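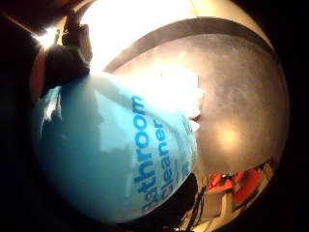
Kilian Gasser held that a bathroom should be cleaned from the top down, and that anyone who began with the sink had already admitted defeat. He held this over the phone, from a train, with the confidence of a man who had moved out in December and left behind a shower curtain and 54 unmatched hooks.

"I'm at the sink now," said Akash Ahuja.

There was a silence in which Kilian could be heard being patient.

"Then stop," he said. "You'll get dust in it from the light fixture."

Akash looked up at the light fixture. He had lived under it for three years and they had never been introduced. It had a glass shade, and in the glass shade there was a moth, or the paperwork left by a moth.

"There's no dust," he said.

The inspection was on Thursday at nine in the morning. Wainwright, the letting agents, had sent a letter about it, and with the letter a checklist, and with the checklist a second letter explaining how to read the checklist. The deposit was $1,402. It had been $1,400 until the first week of the lease, when Wainwright discovered a two-dollar fee for holding the other fourteen hundred. Half of it was Kilian's, and this was why Kilian had opinions from a train.

"What are you using?" Kilian asked.

"Bathroom cleaner."

"Which one?"

"The blue one. It says bathroom cleaner on it. I thought that was a strong argument."

"It isn't Flilley, is it? Flilley takes the shine off."

"Off what?"

Kilian considered this. They both pictured the bathroom.

"Off principle," Kilian said, and the train went into a tunnel.

Akash sprayed the sink again while he was unsupervised. It was a steel sink, the kind you see in places where they cut hair, and the landlord had put it in himself after the china one cracked. The landlord called it professional. It showed every drop that had ever landed on it. You could wipe it until it was perfect, turn away to hang up the cloth, and turn back to find it had developed a spot out of its own resources.

He had read the back of the bottle twice. Spray, it told him, wait, wipe. It was the waiting he couldn't manage. He was supposed to give it two minutes, and for a grown man alone in a small room with the fan going, two minutes is a tremendous amount of time. He sat on the edge of the tub. He read the checklist.

Item one was "Fixtures, condition of." Item two was "Grout, color of (original)." He looked at the grout. He tried to recall its youth. It had been some sort of cream when they moved in, he was nearly sure, although Kilian had once claimed it was a warm gray and had said so in front of a date, who left before dessert.

Item nine was "Odor." There was a line after it, for writing on.

The phone rang.

"Vinegar," Kilian said. "You should be using vinegar."

"I've got this on now. It's waiting."

"My aunt did a whole hotel with vinegar."

"Did she get her deposit back?"

"She worked there."

Akash wiped. The foam came away with a good deal of toothpaste in it, some of which had to be Kilian's. He thought about mentioning it. Kilian had been a striped toothpaste man, and the evidence was still quite legible up by the faucet. He rinsed the cloth and said nothing, and felt rather fine about himself for as long as it took to notice the drain.

The drain had a Bondska stopper. Kilian had bought it in their second year, with great ceremony, after reading that it caught 70 percent of hair. For months the other thirty percent had been a subject of discussion at breakfast. Where did it go? Whose was it? Akash kept his head shaved and felt he came out of the discussion well. Now he got two fingernails under the stopper and pulled, and what rose up out of the pipe was long, dark, dripping and entirely Kilian.

"I've found something of yours," he said.

"Is it my gray scarf?"

"It could be, in time."

He put it in a bag and put the bag in another bag. He sprayed the inside of the pipe, as far down as the spray would go, and then the faucet, the tap handles, the soap dish, and a patch of wall that he had always assumed was beige. It was white. He stared at it. He now had a clean white oval the size of a dinner plate in the middle of a beige wall, and there were only two ways out of that.

"Kilian," he said. "What color is the bathroom?"

"Beige."

"How sure are you?"

"I lived there for three years. It's beige. Why?"

Akash sprayed to the left of the oval and wiped. He sprayed to the right. The oval became a sort of cloud. At seven in the evening the cloud had reached the towel rail, and he had stopped for a sandwich, which tasted of bathroom cleaner, and Kilian had arrived at his mother's and was giving advice in a lower voice because people were eating.

"You started from the middle," Kilian said. "This is what I mean. If you'd started from the top it would have come down evenly."

"What would?"

"The beige."

By nine he had run out of wall that he could reach and gone to get the stepladder. It was a Dekgate, it belonged to the man downstairs, and it came with a lecture on returning it folded. From the second step he did the ceiling over the tub. From the third he did the top of the cabinet, where he found a razor, a Wainwright calendar and one of the hooks. From the fourth he was at eye level with the light fixture.

He unscrewed the glass shade. He did it slowly, with both hands, breathing through his nose. The shade was fuller than he had judged. There was the moth, and underneath the moth there were other moths, like an archive, and on top of all of it lay a thick gray felt that had been up there minding its business since before the lease.

It went past him quite gracefully. Most of it landed in the sink.

Akash stood on the fourth step with the shade in his hands. Below him the steel, which had been very nearly perfect, was not.

The phone was on the edge of the tub, still on speaker. Somewhere behind Kilian a woman was asking if he wanted more potatoes.

"What was that?" said Kilian.

"What was what?"

"I heard something."

"No," said Akash. He came down one step at a time, picked up the blue bottle, and gave it a shake next to his ear to see what was left. "I'm just about to start on the sink."

"Good," Kilian said. "See? Last. You always do the sink last."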